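Tableware and surfaces, December round

Olga Saavedra has revised the Trastuda care sheet for shared tables. Item 765 now covers steel spoons.

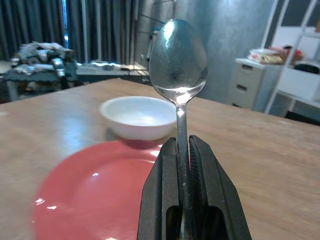
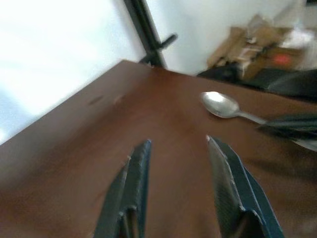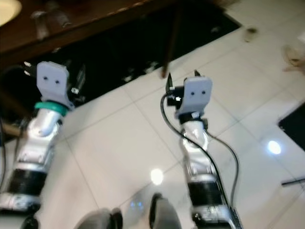 Polished steel shows fingerprints and hard-water spots first on the back of the bowl. Wipe along the handle with a dry cotton cloth. Wooden tops get a damp cloth, with the grain, every 3 days. Glossy floor tile is mopped with plain water. The sheet is valid for 6 months. Send corrections to Valdebenito by Tue 28 December.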